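The woman who won't let me put anything on the desk

I should say first that I am a messy person. My own desk has a mug on it that I'm slightly afraid of. So when I went to talk to the woman who runs Tandside, a small outfit that helps people sort out their workrooms and studios, I did what I always do and put my bag straight down on the nearest surface. She moved it to the floor before I'd got my coat off.

"Sorry," she said. "It's a thing with me."

She has been at it long enough to have cleared 158 workrooms, and she asked me to leave her name out of this because half her clients are people she sees at the shops. Fine by me! We drank our tea standing up and talked for most of a morning, mainly about bins.

She started out doing kitchens and lofts, the usual decluttering work, and moved over to workrooms when a framing business called Larnis asked her to look at their cutting room. "They had lovely big tables and they were working on a patch the size of a tea tray," she told me. "Everything else was pots of pens, offcuts, post. One chap was doing his measuring on his knee."

Her method, if you can call it that, is to take the whole lot off and let things back on one at a time, with a day or so between each. People are always sure the first thing back will be the lamp or the tape. She says it should be the bin.

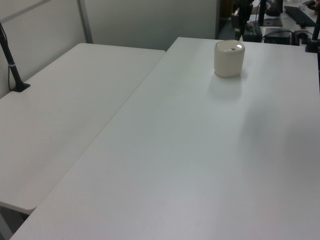
Two white tables, one little cream bin.

"A bin on the floor is a bin you miss," she said. "You're in the middle of something, you've got a bit of backing paper stuck to your thumb, and you're not going to bend down for that. So it goes on the table, and then there's another bit, and by May you can't find your scissors."

I asked whether a bin on the table wasn't a bit, well, grim. She laughed at me. The lid is what makes it bearable, apparently. She likes them small and pale with a lid that sits flat, and she'd sooner have one that needs emptying every evening than a great big thing that people feel they can ignore for a fortnight. She'll happily spend ten minutes shuffling one around until it's out of elbow range, too. Towards the far edge is her usual spot, though she has left-handed clients who want it somewhere else entirely, and one couple who share a long table and have not agreed on it yet.

She's keen on white tops as well, which surprised me, as I'd have thought they showed every crumb. "That's why I like them! On a dark table you can pretend." She did admit that they show pencil as well, and that she goes through more cloths than she used to.

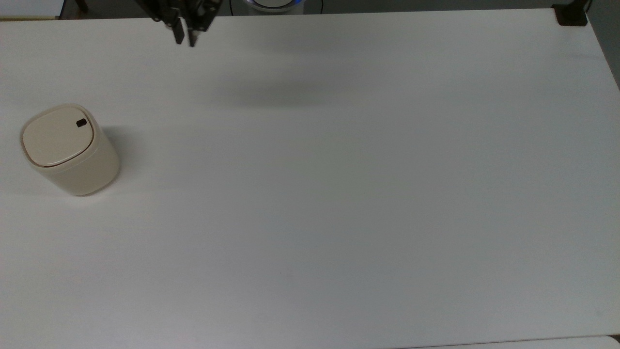
What about people who need their stuff around them, though? I was asking for myself, obviously. She was kinder about this than I'd expected. She once worked with a model maker at a place called Irkel who kept 94 little jars within reach and used every one of them, and she left all 94 where they were. "He had a table for the jars and a table for the work. That's fine. It's when the two get mixed up that I start twitching."

So she's very fond of a second table, even a cheap one, pushed up against the first. It needn't be in a straight line either. She likes a bit of an angle so you can turn from one to the other without getting up, and she'd put up with a gap between them if the floor was uneven. Her own pair came from an office clearance at Villca and cost her £62 with delivery, and she is still pleased about it.

I wanted to know if she ever gets called back, and she does, quite a lot. The tables fill up again. She doesn't seem to mind. She has a follow-up visit built into the price now, and most of it is spent carrying things back to wherever they came from and asking who put the stapler there.

Before I left I asked what she'd do with my desk, and showed her a picture on my phone. She looked at it for quite a while, then asked what was in the mug.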